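The play kitchen table at Gekosthorpe

Reading time: 2 minutes

Print this page | E-mail this page

The play kitchen went back on its white table in May, after two months in boxes while the floor was done. This page is for families who have asked what is in it now and what can be borrowed.

Most of the old set has gone. Brenda Hollis sorted through it on a Saturday and kept the pieces that were still whole. The rest came from Pimentel, the second-hand shop on Ploselska Road, and from a box that Gifty Asamoah's children had grown out of. We spent 128 pounds altogether, out of the 300 we had put aside.

The toaster oven is the piece children go to first. It has a silver frame and a bright blue inside, with two black knobs under the door. It stays on the table and is not lent out, as we only have the one.

The colander and the mug are both sage green. The colander is the large oval one with a short handle at each end, and it gets used as a sink, a boat and a hat. There is also a light blue cup, a black cooking pot and a round lavender plate. The plate is big enough for two children to serve from, which has cut down on arguments.

Play food is kept simple. The peeled banana and the strawberry are the favourites, and the orange slice is small, so please check sleeves and pushchairs before you go home. Tainá Teixeira would like the small pieces kept for the over-threes, and the younger group now has its own basket on the low shelf.

A few notes on borrowing. Pans, cups and plates can go out for two weeks in a Todum bag, which is the blue drawstring kind on the hook by the door. Write your name and the bag number in the book. Food goes out in mixed bags only. Wash everything in warm soapy water before it comes back, and let it dry properly, especially the colander, where crumbs get stuck in the holes.

Lucrezia Mazza is still looking for a second mug in any colour and some wooden spoons. Chipped or cracked things are no use to us, and neither is anything that takes batteries.

Gallery

Kitchen table: toaster oven, green colander and mug, pot, plate, cup and fruit.

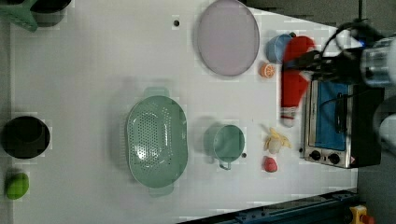

Donations can be left with Thịnh Diệp at the front desk between 10 and 12 on Saturday mornings. Please don't leave bags outside the door, even if it is dry. If you have something larger, such as a play cooker or a dresser, ask him first so that we can measure up. The next thing on the list is the dressing-up rail, and there will be a separate page for that once it is sorted.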